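Can a machine do the chores yet, or are we still the machine?
June
Posted by dampflannel in Household & Workshop

I have been told since I was small that a machine would be along shortly to do the housework. I am now of an age where I make a noise when I sit down, and I still pair my own socks.

So, a proper question for the people on here who work with the things. Never mind backflips. Could one of them take a couple of crumpled bits of cloth and leave them folded, in an ordinary room, with nobody hovering? I ask because folding strikes me as the real exam. Hoovering is just driving. 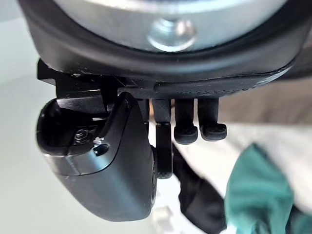
My own view is that cloth is harder than anything in a factory, and that people who have never had to fold a fitted sheet are the ones writing the press releases. I would settle for a machine that did tea towels and left the duvet cover to me. I'd even put up with it being slow. My late aunt was slow and we all thought highly of her ironing.

brackish_tim replied:

We have two Brevon arms at work, at Ramard, packing hinges into boxes. They are very good at hinges. Last spring someone upstairs decided they should also fold the polishing cloths, since they were "just standing there" between shifts. It took 17 minutes to fold one cloth, and I use the word fold out of kindness. It looked like something you'd find under a car seat.

A hinge is the same shape every time you meet it. A cloth has never been the same shape twice. That's your whole problem and it isn't going away by the autumn.

oddsocket replied:

Bit harsh, tim. You're talking about a pair of grippers bought for hinges. It's like saying bread knives prove we can't cut hair.

Hands have come on a lot. The fingers bend separately, the tips have some grip to them, and there are two of them, which for laundry matters more than anything. Try folding a shirt one-handed and see how clever you feel. I'd say picking up and laying flat is more or less there. Tidy corners, no.

brackish_tim replied:

"More or less there" is what the Brevon rep said. He had nice shoes.

gravelpath replied:

I clean holiday lets, so let me put in a word for the person whose job you're all giving away. A changeover is 42 jobs on my sheet and folding is one of them. The rest is finding the other pillowcase, working out what that smell is, getting the duvet into the cover without ending up inside it, and noticing that the remote has gone home to Leicester with the guests. Show me a robot that notices the remote.

Also, beds are horrible to work on. They give when you lean on them, the sheet moves with whatever's on top of it, and if the cloth is dark you can't find the hem even with eyes. I do all my folding on the kitchen table and I have a spine to protect. What a robot's excuse would be I couldn't say.

dampflannel replied:

I fold on the bed. I thought everyone folded on the bed.

gravelpath replied:

I'm sorry to hear it.

oddsocket replied:

The bed is a fair test, though. If it only works on a perfect table at the perfect height then you've bought a very expensive table. People have beds. The machine should have to cope with a soft surface and a pillow in the way like the rest of us.

Where I'd agree with gravelpath is the noticing. One job at a time, told what the job is, I think they're useful soon. "Sort the bedroom out" is another matter. My teenager can't do that one either.
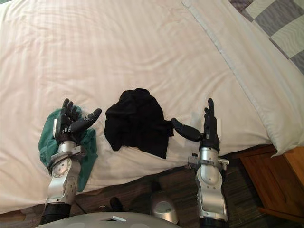 Does having two hands really make that much difference with cloth?

It makes a great deal. One hand can hold the fabric still while the other pulls a corner across, and with a single hand you mostly just drag the whole lump about. The hard part is getting both to agree on when to let go.

brackish_tim replied:

I'll give you the two hands. Ours are two arms bolted to separate benches and they have never been introduced.

My brother-in-law reads all the Konstantinidis newsletters and swears a house one will be cheaper than a decent washing machine before he retires. I've started a jar. He puts a pound in whenever he says "within five years". It's paid for one takeaway so far.

plumbline_4 replied:

Came here looking for a thread on tumble dryer belts and stayed. We had a demo of the Plavier unit at our laundry, price quoted at £2896 a month to rent. I can get a lot of towels folded by a human being for that, and she also answers the phone. Did it work? On hand towels, fairly well. Then somebody gave it a dressing gown and we all went to lunch.

oddsocket replied:

Did it finish the dressing gown?

plumbline_4 replied:

It found the belt and got interested in that. Anyway, does anyone know about dryer belts?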